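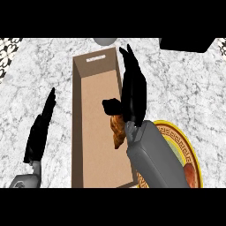
Went to the open day at the Nadero lab in Galtley this afternoon. I'm posting my notes as a thread, mostly for the people at work who couldn't come. The first stop was the simulation room, where Suqin Yao had the packing task up on a big monitor. Two arms, one long cardboard box on a marble counter, and baked goods to go in it. The right arm does the reaching here, with a croissant or something like it between its fingers, just over the floor of the box. The left one has nothing in its grip.

2/ All of this part is rendered. Yao said they have 386 kitchen layouts and swap the counters, plates and boxes between runs. Her group logged 2,141 runs of the packing task before they let it near real hardware.

3/ I asked why pastry. She said a rigid block teaches you very little about grip force. The simulated pastry has a limit on how hard it can be squeezed, and a run over that limit is marked as a fail even if the item lands in the box.

4/ Visitors could take a turn driving the arms. You get two handles, one per arm. I had 20 minutes on it and was bad at it for most of them. Depth is the hard part – you think you are over the box and you are over the wall of it.

5/ Shahzad Usmani from our Jivstead site went after me and did much better. He used small moves and stopped before each release. Yao told him that is how their regular operators work too.

6/ Next room was the real bench. Haf Yorath ran the same task with bread rolls from the cafeteria. It was slower than the simulation. One roll got dropped and he left it on the floor and carried on with the next.

7/ Someone asked about cost. Yorath wouldn't give a figure for the arms. He did say the finger pads wear out first and they keep spares in a drawer under the bench.

8/ Gachanja had a table in the hallway with their gripper parts. I took a catalog. Xiaoyan Yin, it's on your desk.

9/ They plan another open day in October. Sign-up is at the front desk or by email, and parking is behind the building.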